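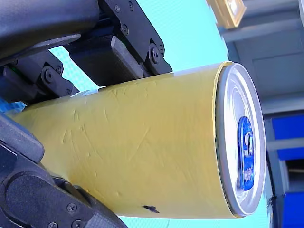
Grevville College, Department of Household and Food Studies

Figure 2. Can with yellow outer covering, wrinkled, with a small black mark low on the body. Lid is silver metal with a blue pull tab. See 4.2.

4. What people do with cans they are not sure about

4.1 Setting and what we asked

Section 3 dealt with supply: who gives, when, how much gets turned away at the door. Now the other end. What happens once a can is on the shelf and someone has to decide whether to take it home.

Interviews were done in January at two pantries, Purnness and Dendell. 50 households. Each interview in the waiting area or, at Dendell, in the hallway because the waiting area is also the children's corner and the tape was useless. Short interviews. Nine questions, the list is in Appendix B, though in practice most people answered the first three and then talked about whatever they wanted, which we let them do. Notes taken by hand by Lutfa Marikar and typed up the same evening.

We did not ask about income. We did not ask how long people had been coming. Both came up anyway and where they did we kept them in the notes but they are not used in this section.

The question that matters for what follows was question two: "Is there anything on the shelf you would leave there, and why?" The first answer was nearly always a food. Beets, mostly. Creamed corn. Canned fish of any kind at Purnness, for some reason, and hardly a word about fish at Dendell. The second answer, after a pause, was nearly always about the outside of the can.

4.2 The outside of the can

People look at three places. The ends, the seam, the paper. The ends they look at for bulging, and everyone had the rule right: a swollen end goes in the trash, no discussion, do not open it to check. Several had been taught this by a parent or grandparent and repeated it in nearly the same words. The seam, fewer people. Those who had worked in a kitchen or a store looked at the seam and ran a thumb along it.

The paper is where it gets interesting and where the usual advice sheets have the least to say. Paper and other outer coverings get creased, scraped, torn, marked (Figure 2). None of this on its own says anything about the food. Creased paper is creased paper. But it was given as a reason to leave a can behind more often than dents were, and dents do sometimes matter.

Why? Answers fell into a few loose groups and they overlap a lot.

One group read the paper as a sign of age. Wrinkled means old, old means bad. One woman at Purnness said a can with a wrinkled label "has been somewhere." Asked where, she said a basement, a garage, the trunk of a car. When we asked if a date on the end would settle it she said yes, if she could read it, and she'd left her glasses at home. Printing on can ends is small. This came up again and again and we were not looking for it.

Another group read the paper as a sign of how they were being treated. Not a safety worry at all. A man at Dendell put it as "that's what was left." He took the can, he said he would eat it, he just didn't like to be the person it was meant for. We think this is a big part of it and that safety is sometimes the polite way of saying it. Can't prove that with notes of this kind. But in the longer conversations the talk moved from safety to dignity and never the other way.

A third group, small, worried about the mark itself. Any dark mark on or near a can was mold or rust or bugs until shown to be something else. A thumb usually settled it. If the mark rubbed off, the can was fine. If it did not, back on the shelf. Rust was a good case because people knew that light rust that wipes off is harmless and still didn't want it in the cupboard next to other things.

4.3 Missing and replaced labels

Cans with no label at all. Both pantries get them. The two handle them differently and the difference shows up in the interviews.

Purnness does not put them out. They go in a crate in back and what happens to the crate depends on who is on shift. Dendell puts them on a bottom shelf with a sign saying free extras, contents unknown, does not count toward your bag. The sign is the important part. Because the can does not use up a slot, taking one is a small gamble with no cost, and the children like it. Four separate people told us a story about opening one. Peaches on a night when there was nothing sweet in the house. Dog food, once, and the family did have a dog. None of them was upset about it.

There is a real problem though and the pantry staff know it. Allergies. No label, no ingredient list. Also salt, for anyone watching blood pressure, and sugar. A household with a peanut or wheat allergy can't use these cans at all and one mother at Dendell said she would rather the shelf wasn't there because her son asks every time. We have no good answer. Purnness's rule is safer and wastes food. Dendell's wastes less and puts the decision on the family. The state guidance we looked at says unlabeled cans should not be distributed and both managers had read it.

Replaced labels are a different matter again. A can that has been re-covered and written on by hand by a donor is worse than a can with no label, in the view of most people we spoke to. You know nobody checked. Handwriting was brought up as a reason for and against: neat handwriting with a date, OK. Just "beans", no.

Pramanik, the wholesaler that supplies both sites, does its own relabeling when a pallet has got wet. The new labels are plain, black on white, with the ingredients and the date, and they had almost no complaints. Plain is fine. It is the half-and-half look that puts people off, part of the old label showing under the new one.

4.4 A small change at Purnness

Not a trial, we want to be clear. The manager moved things and we were there to write it down.

In the second half of the month the cans with rough paper were mixed in with the rest. Until then they had been grouped at one end, sorted that way by whoever stocked the shelf, no rule behind it, just habit. Grouped, they looked like a bargain bin. Mixed in, they went at the same speed as the others as far as staff could tell. The pantry logs cans out by the case and not by condition so there is no number to give. The January log shows 1000 cans out in total, which is normal for them after the holidays.

Two other things changed in the same week: a magnifying glass was tied to the shelf with string, and a card was put up saying what to look for (ends, seam, leaks) and what does not matter (paper, stains on paper, an old store sticker). The magnifying glass was gone in a few days. A second one was bought and was still there at our last visit. People used it. One older man used it on everything, including the bread.

So three changes at once and no way to seperate them. If we had to bet, the mixing did most of it.

4.5 Limits

Plenty. One month, and January, when donations are odd because of leftover holiday food. Interviews were with people who came in person, so no one who gets a delivery. English only at Purnness; at Dendell a cousin or a daughter sometimes translated, and the answers were shorter. People may also say what they think the pantry wants to hear, with the pantry manager ten feet away. Condition of cans was noted by eye and we did not agree beforehand on what "creased" means as against "damaged", which we should of done. Re-reading the notes, the same sort of label gets both words.

We also never opened anything. All of this is about how cans look to the person choosing, and the question of what was in them belongs to Section 5, on storage at home, where cupboard heat turned out to be the bigger worry for most families, mobile homes especially.

Related items
Reading dates on cans: a one-page handout
Shelf order and choice in small pantries
Beets: why they come back
Home storage in warm kitchens (Section 5)
Interview questions, Appendix B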